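Vendor master notebook – duplicate check, second pass

Picking up from the last entry. The extract from Skandeo has 3,646 active vendor records after dropping one-time vendors and employees. Same filter as before, so the counts are comparable. Sheena Lennox has the query saved under the shared reports folder; use that copy, mine still has the old company code.

Matching rules as run:
Pass A: exact match on tax ID, punctuation stripped.
Pass B: exact match on bank routing plus account number.
Pass C: name match after removing Inc, LLC, Co, ApS and commas, same postal code.

Pass A is clean to work with. Blank tax IDs have to be excluded first or they all group together as one giant duplicate. I did this wrong the first time and lost most of an hour. Pass B pulls in factoring companies, where several unrelated vendors share one account. Those go on the exception list and should not be merged.

Pass C is weak. Østergaard comes up twice, once with the Ø and once spelled with a plain O. Same remit address, different payment terms. The normalizer does not fold Ø to O because it is a separate letter and not an accented one. Added a replacement line ahead of the strip step. Need to check whether Æ has the same problem.

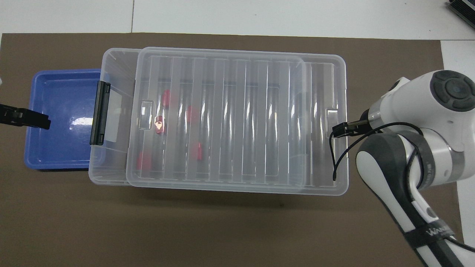 Main office, January

Reran Pass C with the replacement line. Østergaard now groups correctly. Kept the older record because the open purchase orders are on it. The newer one is blocked for posting but not flagged for deletion – it has two unpaid invoices that must clear first.

Kader: two records, both valid. One is the ordering address, the other is the remit-to. Linked them as partner functions and left a note in the comment field so the next person does not merge them.

Wirketard: bank details on the record do not match the last invoice. No change form on file. Did not update. Sheena is calling the number from the original setup packet, not the one printed on the invoice. Payment hold stays on until she signs the callback sheet.

Review threshold for inactive vendors is still set at 300 days. I would like it longer for the annual license vendors, which keep dropping out just before renewal and then get set up again under a new number. Half of Pass A looks like this.

Open:
– Æ test
– exception list for factoring accounts, needs an owner
– callback result for Wirketard
– ask Skandeo support if the block reason can be exported with the record

2 comments
Share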